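Module 5: Cable care on the tidying arm
Tutor: Edin Vidmar
Handout for the practical, 27 May 2025

The arm in the Plostine room runs its cables on the outside. They bend every time a joint turns, so they are the first thing to check and the usual cause of a stopped run.

Before you start

Stop the program and move the arm to its park position. Switch off at the cabinet and hang your tag on the switch. Sign the Kuna log.

Checking the cables

Start at the base and work towards the gripper. Feel each cable for flat spots and nicks. At the large joint there must be a loop with some slack in it — if the loop is tight, the plug takes the strain. Check that the band near the gripper holds the cables firmly without pinching them. Replace any tie that has gone brittle.

Leave 70 mm of free cable above the gripper band. The Ristić notes give a longer figure, which was for the old gripper.

Slow run

Power up, load program 159 and run it at 22 per cent speed over the couch. Watch the cables, especially as the arm comes down to the basket. Keep one hand on the stop button.
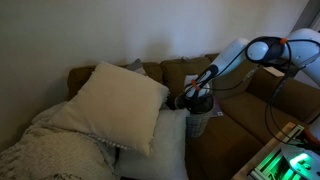

Fig. 1. Gripper down at the basket, with the cables held at the orange band.

If a cable snags, stop, switch off and refit it before trying again. Write down which joint was moving.

For next week: read the Flimodden sheet on gripper fingers, pages 1 to 5.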